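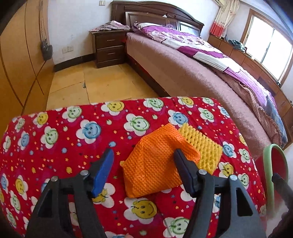 Page 2 of 44

Search this forum... Advanced search

Embassy Row closure – is this permanent now?

tadeusz_stepien
Does anyone have a straight answer on the police barriers outside the consulate in Nonness? They went up after the march over the fishing permits and they are still there. Both ends of Yokoyama Street are closed to cars. Residents can get through with proof of address, but deliveries are a mess. I live at the Stornis end and my heating oil guy turned around and left last week.

The city page says the order is "under review" and was last updated 30 May 2023. No end date on it.

harborline
The order runs until the ministry lifts it. The city has no say in it. A consulate is owed protection by the host country, and the ministry decides what that looks like. The city only puts up the signs.

pell_r
Partly right. The ministry asks for protection, but the street closure is a city traffic order. Number 926. I read it at the clerk's window. It says the closure can be extended for 70 days at a time with written notice to residents. Has anyone on the street had written notice?

tadeusz_stepien
I had a flyer under the door when it started. Nothing since. It had no order number on it, just a phone number that goes to the front desk at the police station.

mkv
Same here, one flyer. My mother is two doors up from the consulate and got nothing at all.

harborline
A flyer counts as written notice.

pell_r
Not for an extension. The order says mailed or hand delivered to each household, with the new dates on it. A flyer with no dates doesn't meet that. I'm not a lawyer, but the text is plain enough.

oldferry
I'll be the unpopular one. I walked past on the night of the march and it was not calm. Windows were broken at the bakery and at the travel place. The consulate staff had to wait inside until late. If two officers and a few barriers prevent another night like that, I can walk an extra block.

Eneck also had the same thing in August a few years back. They took the barriers down early, there was a second march, and they had to put everything back up. The second closure was longer than the first.

mkv
You can walk an extra block. My mother can't. Her ride used to stop at the door and now it stops at the corner by the bank. She has missed one appointment over it.

oldferry
That is a fair point and I'm sorry about the appointment. There should be an exception for medical rides. I still think the officers should stay.

tadeusz_stepien
I don't have a problem with the officers. They have been polite and most of them know us by face now. My problem is with the cars. You could leave the officers at the consulate gate, move the barriers back to the sidewalk and open one lane. The march is over.

harborline
The march is over, the dispute isn't. The permits go back before the council of the fishing district next month. Everyone expects people in the street again if they are refused.

quayside_k
Some of us are the people in the street, so let me say something. We had a permit to march and a route that was agreed with the police. The route ended at the square, not at the consulate. A small group broke off and went down Yokoyama Street. Our organizers put out a statement the next morning saying so. I don't know who broke the windows and neither does anyone else here.

oldferry
The group was shouting the same things you were.

quayside_k
Anyone can shout the same things. Nobody has been charged. If they had a name we would have heard it.

pell_r
Can we keep this on the street closure? There is already a long thread on the march itself.

On the medical rides, I called the traffic office. The woman I spoke to said there is a pass for that, but you have to ask for it in person with a letter from the clinic. It's issued the same day. The pass goes on the dashboard and the officer moves the barrier.

mkv
Thank you. I had no idea. It isn't on the city page.

pell_r
It's at the bottom of the order, in the part headed "exceptions." Deliveries of fuel are in there too – the company has to call ahead the day before. Tadeusz, your oil guy may only need to make a phone call.

tadeusz_stepien
I'll tell him. He covers half of Stornis so it would help other people as well. I still want to know about the extension notice.

harborline
File a complaint if you think it wasn't served properly. You'll get a letter back in a few weeks saying it was.

pell_r
Or put it to the ward meeting as a question. They have to answer those in the minutes. Ask for the date the last extension was signed and how the notice was delivered. Leave the consulate out of it or it will be passed to the ministry and you won't hear back.

tadeusz_stepien
Good idea. I'll write it up tonight and submit it. Mkv, can I mention that your mother's house got no flyer? No name, only the block.

mkv
Yes, go ahead. She says you can use her name too if you need it.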